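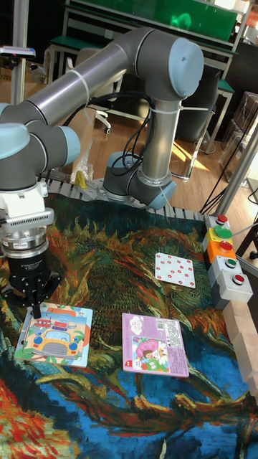
The arm, the picture cards and the row of push buttons at Marer.

2022-09-07
By Ziad Kanaan
2 min read

I went to Marer to talk money, and the lab's buyer had the spreadsheet open before I'd got my coat off. "Everyone budgets for the arm," she told me. "Then they find out they've spent the lot and it hasn't got any fingers!"

Her own list had 7 lines when she started. It's a good deal longer now – grippers, adapters, cable ties, the lot.
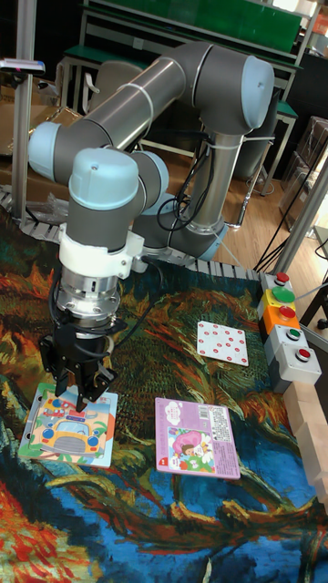 What the small stuff costs

She pays Drakari 448 a year for service cover, and grumbles about it (cheerfully, I should say). Spare fingertips come from Poirier, and she put 700 aside for those and the mounting bits. "I'd sooner have that sitting there than go begging in September," she said.
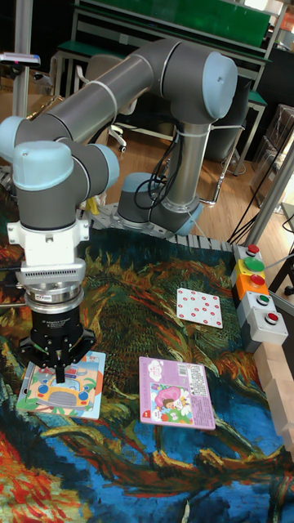
I've been on the wrong end of a kit budget myself, so I asked what she'd trim. Not the gripper, she said, and not the buttons either. But the things on the table can be as cheap as you like. A card with a cartoon on it, a printed sheet of swirly brushstrokes underneath, a few wooden blocks down the side – that's petty cash, and she'd happily buy more of it.

Next on her list is a second gripper, and Plurkard have quoted for it.
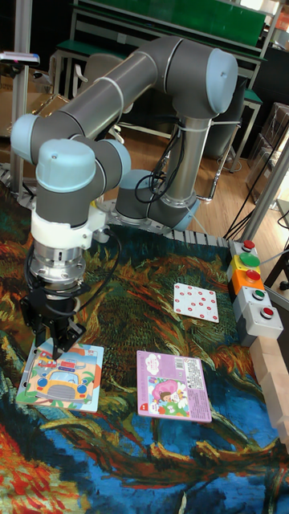 She hasn't signed yet. The quote leaves out delivery and training, and she wants both in writing first. "Two lines on a form," she said. "I can wait for two lines."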